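The lunch counter at Guster

I have been eating lunch at the same counter for most of a year now, and I keep meaning to write it up and then not doing it. Part of the reason is that there isn't a story to it. The place is called Guster, it has a counter and a few tables against the wall, and it sells soup, sandwiches and one hot plate a day. I go when I'm working downtown and don't feel like eating out of a container at my desk.

The first time I went in was in November, when the place I used to go to closed for a kitchen repair that took longer than the sign said. I ordered the soup because it was the cheapest thing on the board. It was split pea, and it was thick enough that the spoon left a track. It came with a heel of dark bread and a small dish of mustard, which I thought had been put on my tray by mistake. I ate the bread with butter and sent the mustard back untouched.

I got that wrong. The mustard is for the soup. I learned this on the second visit by watching the man two stools down, who scraped the whole dish into his bowl and stirred it until it disappeared. I did the same. It's a coarse brown mustard, quite hot, a little sweet at the end, and it turns a heavy soup into something you can finish. I have since tried it at home in lentil soup, in potato soup, and once in a canned chowder, where it was bad.

The jar behind the counter says Wustutard. I had never heard of it. It isn't in the supermarket where I shop or in the bigger one across the river. The woman at the register told me they get it by the case from a distributor and that people ask about it all the time. They'll sell you a jar if they have extra, but it isn't on the board and you have to ask. I have bought two. The first lasted until spring and the second is in the refrigerator door now, a bit under half full.

I should say what else they serve, so this doesn't turn into a post about condiments.

The sandwiches are fine. The roast turkey is the best of them, carved from an actual bird, with the dark meat mixed in unless you say otherwise. The tuna has too much celery for me. There's a fried egg on a roll that they're supposed to stop making at eleven in the morning, but I've gotten one at a quarter to one by asking when it was slow. The roll is soft and a little shiny, and it holds up to the yolk better than toast does. They put a slice of raw onion on it if you don't stop them. I used to stop them and now I don't.

The hot plate is where you have to pay attention. It changes every day and it's written on a piece of paper taped to the register, where you can't read it until you've already reached the front of the line. By then you've usually made up your mind. I missed the braised short ribs three times this way before I started walking up to look at the paper first and then going back to the end of the line. I've seen other people do this. It would be easier to write it on the board with everything else, and I did mention it once. The woman at the register said the board was for things they had every day.

The hot plates I would go back for are the short ribs, the stuffed cabbage, and a baked rice with chicken thighs that has a crust on the bottom. They scrape the crust up and divide it, so each plate gets a piece. The meat loaf is ordinary. The fish, when there is fish, depends on the day, and I would ask what kind it is before ordering. Once it was something breaded that tasted mostly of the fryer.

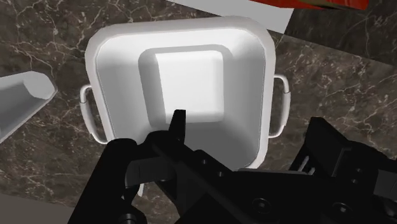 White square pot on a brown marble counter.

Cooking the rice at home took me a long time to get close on. The trick, as far as I can tell, is a heavy pot and leaving it alone. I brown the thighs skin side down, take them out, and cook an onion in the fat with salt until it's soft. Then the rice goes in dry for a few minutes, then hot stock, then the chicken back on top. Lid on, into the oven. When it's done I take the lid off and put the pot on a burner over medium heat for five or six minutes — long enough that you can smell the bottom starting to toast. My first try at that last step went well past toasted and the pot soaked overnight.

I used a long-grain rice the first few times and it came out drier than theirs. A medium grain is closer. I also think they're using more onion than I was, and there's something sour in it that I haven't placed. It could be a splash of vinegar at the end. It could be the Wustutard, which would make sense given how much of it they have back there, but when I tried that it was too obvious. I'll keep working on it.

For a while I thought I had found a replacement. A place called Sustum opened a few blocks up, on the ground floor of the new building with the parking garage, and people at work were talking about it. It has good light and good chairs. The menu is printed on a card and there's a paragraph on the back about the farm where the vegetables come from. I went and had a grain bowl and a glass of iced tea. The bowl was good. The squash was roasted properly, with dark edges, and the dressing had been tasted by a person with some sense. I was hungry again by three.

I went back a second time and had the soup, to be fair to it. It was a carrot soup, very smooth, with oil on top in a ring of dots. I ate it in maybe four minutes. There was nothing wrong with it. It cost more than double what Guster charges and came without bread, and bread was two dollars extra. I don't mind paying for good food, and I understand that rent in that building can't be cheap. It just isn't what I want in the middle of a workday. If I had a visitor in town I'd take them there.

There's also Rey, which I include because somebody always asks. Rey does a good lunch but the wait is long, and they don't seat you until everyone in your group is there, even when your group is two people and one of them is parking. The pork sandwich is worth it if you have the time. I usually don't. I had it again last month and the pork was as good as I remembered, with plenty of pickled pepper, and I got back to my desk twenty-five minutes late.

Back to Guster. The line is the main problem. It forms a little before noon and by ten past it's out the door, and it doesn't move in a regular way. It will stand still for several minutes and then five people get served at once. I think this has to do with how the kitchen sends out the hot plates. If you go at half past eleven there's no line at all, and if you go after one-fifteen there's a short one, but the soup may be gone. The last time I went late it was gone and they had already wiped down the kettle.

They give out paper numbers when it's busy, the kind you pull from a dispenser. My highest so far is 106. I had the egg on a roll that day because everything else on the board had been crossed off, and I ate it standing up. They call the numbers out once, not very loudly. If you miss yours you can go up and show it to them and they'll take you next, but people behind you will have opinions.

It's cash or card now. It was cash only until this past summer, and there's still a sign on the door saying so, partly covered by another sign. The counter has more than 85 little dents along the front edge, by the way, which I know because I counted them while waiting on a plate of stuffed cabbage that had been given to someone else. The replacement plate came with an extra cabbage roll. I didn't say anything and neither did they.

The coffee is not good. I'd put that plainly, because a couple of people I sent there came back complaining about it. It sits on the burner from opening on and by lunch it's bitter all the way through. Get the ginger ale, or get water. The pie is bought in from somewhere and is all right, and the rice pudding is made there and is better. It has a skin on top and not much cinnamon. They run out of it before they run out of pie.

I asked about the split pea last week, now that it's getting cold. It's on again for the winter, most days, alternating with a barley soup I haven't tried. I also asked if they had an extra jar of the mustard and they didn't, but a case is due before the end of the month. I left my number at the register on the back of one of the paper tickets.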